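Notes from the arm bench: the two-page rulebook, one season in

A few of you wrote after the April issue asking what happened to the bench rules I kept grumbling about. They got finished! They live in a plastic sleeve clipped to the side of the bench, they run to two pages, and people read them, which I can't say for the 7-page version I wrote first. So I thought I'd go through what's in there, what we argued about, and the bits I'd still like to change.

Quick background for newer readers. The Skerasel bench is our two-arm setup, and the job we keep coming back to is grocery handling: things go from a wire rack to a tray, or from the tray back to the rack. Snack boxes, bottles, bags, whatever's in the cupboard. It sounds like the easiest job in the world until you try to write down how to do it the same way twice. Lorna Baluyot keeps our logs, and when she went back through 1002 logged runs last winter she found that a good chunk were useless for comparing anything, just because one person had started with the tray straight and another with it at an angle and no one had written down which. I was one of those people (sorry, Lorna).

The first page is all about people. I wanted the safety stuff up front and short enough to remember.

Rule one is about reach. If an arm is powered, you treat all the space it could reach as taken, including the space above your own head when you lean in. It doesn't matter that the program is paused. Paused is a software word, and I don't want anyone's wrist depending on it. When you need to put your hands in to straighten a box, you stop the arms properly, you say "hands in" out loud, and whoever is at the keyboard takes their hands off the keys and answers. Then "hands out" when you're done. It felt silly for a couple of days and now I catch myself saying it at home when I load the dishwasher.

Rule two is about lights. We went back and forth on this one for ages. Some folks wanted to write "green means safe," and I dug my heels in, because a light tells you what state the controller thinks it's in and says nothing at all about where your elbow is. Kátia Vieira came up with the wording we kept: "Read the light, then read the screen, then look at the arm." All three, in that order, every time. If any two of them disagree, you press stop and sort it out from there.

Rule three is cables, and I could write a whole newsletter on cables. Before a session you move each arm slowly through the full path it's going to take and watch the slack. You're looking for anything that pulls tight, anything that could hook on a rack or a corner, and anything crossing the tray. We cap the speed at 2 notches under whatever the program asks for during this check. If a cable has to cross the table, it gets to cross behind the work and never through it. That's the goal, anyway. Two arms make a lot of spaghetti, and I'd be fibbing if I told you we meet that one perfectly.

Page two is about the objects, and this is where the arguing got fun.

We started with weight. The old habit was to pick something up by hand, say "eh, that's fine," and off we went. Now there's a kitchen scale at the end of the bench and a hard limit of 600 grams for anything the grippers lift over the rack. Heavier things can still be used, but they stay low and they need a second person in the room. Bottles get their own paragraph. Caps are checked tight by hand before each session, and the bottle is weighed as it is, with whatever's in it, never from the number on the label. Liquid moves when the arm stops and the bottle wants to keep going, so the last stretch of any bottle move is done slow.

Boxes have the opposite problem. A cardboard box will let you squeeze it much too hard and then just quietly be a different shape from then on. The rule says to start at the lowest grip that holds, and to swap out any box once a corner goes soft. Crushed boxes get eaten by the team. That last part isn't technically written down but it's the best-followed rule we have.

Then there's the start check. Before each run you note which item is where on the rack, which shelf, which way it faces, and how the tray is sitting. If you change an item between runs, that's a new setup and it gets a new line in the log. No exceptions for "I only nudged it." Kátia wanted this even stricter, with tape marks for every single thing, but we tried tape at our old place over in Hirkano and the marks ended up wandering more than the objects did.

And you check from more than one view. I feel strongly about this! From overhead a box can look perfectly clear of the rack when it's a finger's width from snagging, and the view from the wrist will tell you lots about the grip and next to nothing about the other arm. So the person running the session looks at every view we've got before saying go, and "it looked fine on mine" doesn't count as a check.

Rack and tray work, from three views:
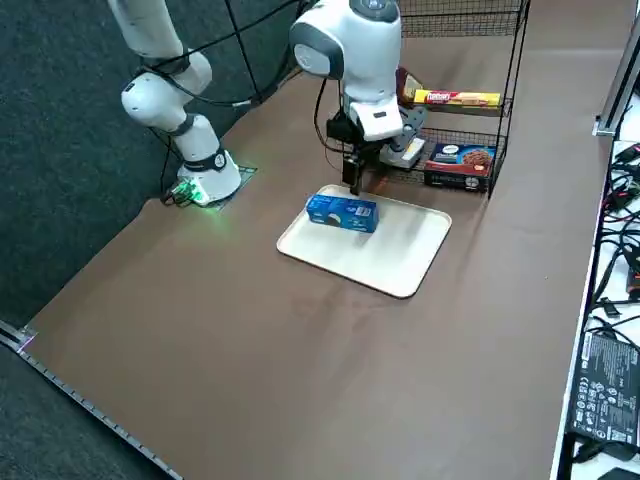
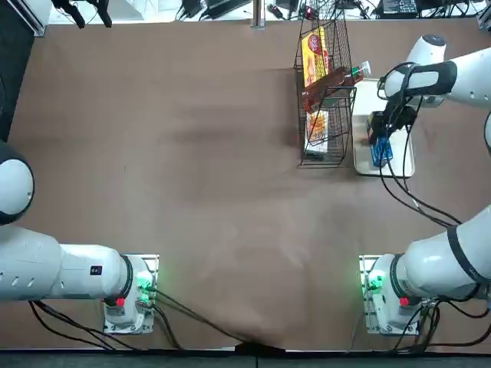
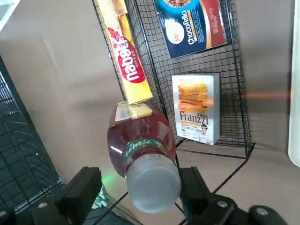
What I'd change

The log sheet is too long. There are boxes on it that everyone fills in with a dash, and once people are dashing one box they start dashing the one next to it. Lorna has a shorter draft and I've promised to try it before the next issue.

I'd also like a proper rule for when to quit. Right now it says "stop if you're tired," and I have never met an engineer who thought they were tired. The Mbwambo workshop folks rotate the person on the stop button every hour, whether they feel like it or not, and I'm planning to steal that outright.

The other gap is visitors. Our rules assume everyone at the bench has read them, and we had a nice crowd come through from Julteter who of course hadn't. We did a quick talk at the door, but I'd sooner have half a page they can read over coffee. If your group has one you like, please send it my way, and tell me if you mind me borrowing the wording.

Copies of the two pages are in the usual shared folder. Change whatever doesn't suit your bench, but please leave "hands in" and "hands out" alone, so we're all saying the same words when we visit each other.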